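Kitex opens Fillano chopping board range to home cooks

PRESS NOTICE, March. For immediate use

Kitex has today put its Fillano boards on sale, 12 sizes, from small to carving. Plain wood, rounded edges, made for everyday veg. A long spring onion laid across the board is the sort of job we had in mind, with a broad blade and space left to slice.

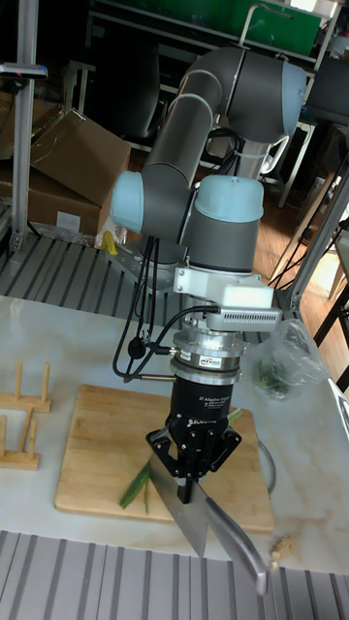

Fillano began at Goicoechea, our workshop, where the first 400 boards were finished by hand. Tùng Lý, head of design: "People chop onions every night. They want a board that sits flat and wipes clean, thats it."

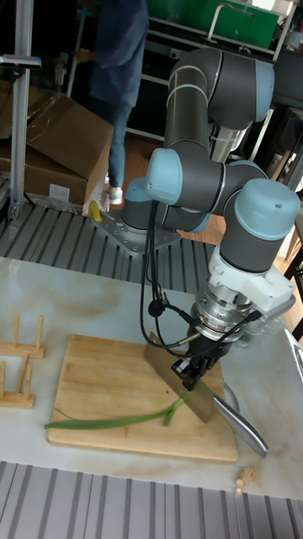
Care is simple. Wipe, stand upright, oil every 6 weeks. Cendel oil sold seperately.
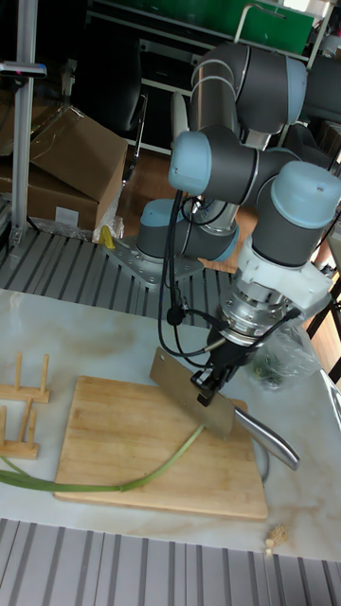 Spring onion on a light tan board, cleaver above it.

Trade orders open now, 76 shops signed up so far. Samples on request, while they last.

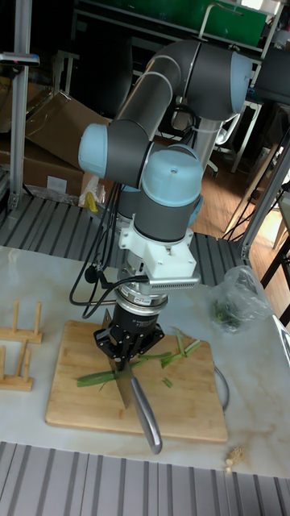
Press contact

Eusebio Casado, Kitex press desk. Mornings best.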